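Guia de implantação Akier, volume 1: planejamento, compra e montagem

Capítulo 3. Do orçamento à primeira coleta

Revisão de Jun 19, 2026. Texto de Paora Rewi, com a revisão técnica de Ileana Ilie.

Que bom que você chegou até aqui! Este capítulo acompanha a compra de um conjunto de garras manuais para coleta de demonstrações, aquelas que depois vão ensinar um braço Gunen a abrir gavetas, guardar objetos e arrumar superfícies. É a etapa em que o projeto ganha corpo, e dá um gosto enorme ver a planilha virar bancada. Leia o capítulo inteiro antes de pedir qualquer cotação.

3.1 Antes de cotar

1. Escreva em uma frase a tarefa que quer ensinar. "Abrir a gaveta e guardar um objeto pequeno" serve; "tarefas domésticas" é amplo demais para fechar uma lista de compras.

2. Decida se a coleta será com uma ou com duas mãos. Duas mãos pedem o par completo de garras, e o par entra no orçamento como um item só (código 324 do catálogo Akier).

3. Visite o local com a ficha de vistoria na mão. Anote as tomadas, os tipos de luminária, a cor do piso e tudo o que brilha: espelhos, vidros, móveis laqueados.

4. Pergunte quem mais usa o espaço e em quais horários. Gente passando ao fundo é normal em um ambiente de verdade, mas convém combinar antes e recolher as autorizações de imagem.

Nota: a lente grande-angular da garra pega muito mais do que o objeto à frente. Ao vistoriar, olhe também para o teto, para o mezanino e para o fundo do salão.
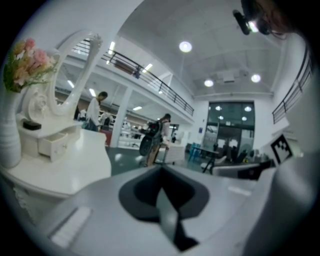

PLANEJAMENTO DO ESPAÇO

3.2 Escolha do ambiente e dos móveis

Um salão alto, com penteadeira branca de espelho oval, vaso de flores artificiais e uma gaveta pequena entreaberta, rende muito! O puxador é miúdo, a moldura é cheia de entalhes, o espelho devolve pedaços do teto. São dificuldades que uma mesa lisa de laboratório não oferece, e um modelo treinado com elas costuma agradecer.

1. Reserve verba para pelo menos um móvel com gaveta e um com superfície ampla. Móveis usados servem muito bem.

2. Confira se a gaveta corre sem travar e se o puxador está firme.

3. Posicione o móvel de modo que a pessoa operadora consiga recuar um passo inteiro sem encostar em nada.

4. Fixe os marcadores fiduciais de referência em uma parede clara, voltados para a área de trabalho. Imprima um jogo de reserva; o papel custa pouco e um marcador amassado atrapalha a tarde toda.

Cuidado: superfícies brancas e brilhantes sob luminárias fortes podem estourar na imagem. Faça uma gravação curta de teste antes de comprar iluminação adicional. Em boa parte das vistorias, desligar uma fileira de lâmpadas resolveu e o dinheiro ficou para outra coisa.

3.3 Lista de compra

Copie a lista para a sua planilha e preencha os preços conforme as cotações chegarem.

Par de garras manuais com dedos e almofadas de contato
Cubos com marcadores para as duas garras
Câmera de cabeça com suporte ajustável
Almofadas sobressalentes, kit Doucette 71
Régua de tomadas e canaletas para o piso
Caixas organizadoras para os objetos de cena
Software de sincronização Itano, licença anual

Nota: peça as almofadas sobressalentes no mesmo pedido das garras. É o item que mais falta na segunda semana, e o frete avulso dói.

3.4 Montagem no local

1. Passe os cabos junto à parede sempre que o espaço permitir. Nos trechos que cruzam o piso, use canaleta.

2. Encaixe os cubos de marcadores no corpo de cada garra e confirme que as faces impressas estão limpas.

3. Abra e feche os dedos algumas vezes, devagar, observando se as pontas se encontram.

4. Ajuste a câmera de cabeça até que as duas garras apareçam com os braços semiestendidos.

5. Aproxime a garra esquerda da borda do móvel, mantenha a direita livre e grave um teste.

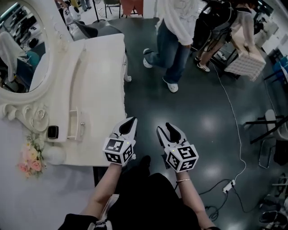 Figura 3-2. Par de garras com cubos de marcadores, junto à penteadeira, visto da câmera de cabeça.

6. Reveja o teste em tela grande. Procure marcadores encobertos pela mão, reflexos no espelho e cabos no caminho dos pés.

Cuidado: não inicie a coleta com cabos soltos na zona de circulação. A pessoa operadora olha para as garras e quase nunca para o chão.

3.5 Reserva e segunda fase

Planeje a primeira fase com 300 demonstrações da mesma tarefa, variando a posição dos objetos. Com esse material já dá para avaliar se vale comprar um segundo par ou investir em novos móveis, e essa conversa fica bem mais divertida quando há gravações para mostrar à equipe!

Deixe na planilha uma linha separada para reposição, sem misturá-la com a de transporte. Se a sua instituição fecha o orçamento em abril, envie as cotações com a ficha de vistoria anexada. O modelo da ficha está no apêndice B, e as instruções de calibração começam no capítulo 4.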